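ok thread. grocery prices and why I stopped going to the big store out on Avness road

**1/** went in for rice and onions. came out 60 dollars lighter with no onions. how

**2/** so now its the Kimulel market, early, before the good stuff goes. bring cash – half the stalls wont take cards

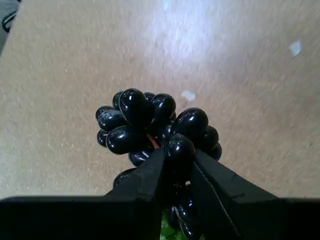 black grapes, the long kind

**3/** rule one: walk the whole row before you buy. first stall had limes at double what the last one wanted. I always forget this and then im mad all day

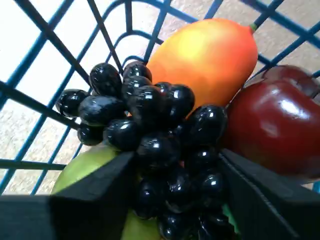

Photo: Phong Hầu

**4/** rule two: go with a list but a loose one. "something green" is a list. last August I bought 19 ears of corn bc they were cheap, we ate corn til I hated it

**5/** spent 40 this week, two people, includng coffee. that never happened at the big place 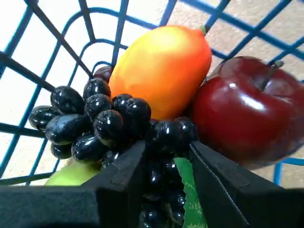 **6/** and the coffee is from the Grisine cart by the gate, get there before the line does. small one is plenty

**7/** anyway if anybody knows who sells decent eggs now that the egg lady moved, pls reply. need them by tmrw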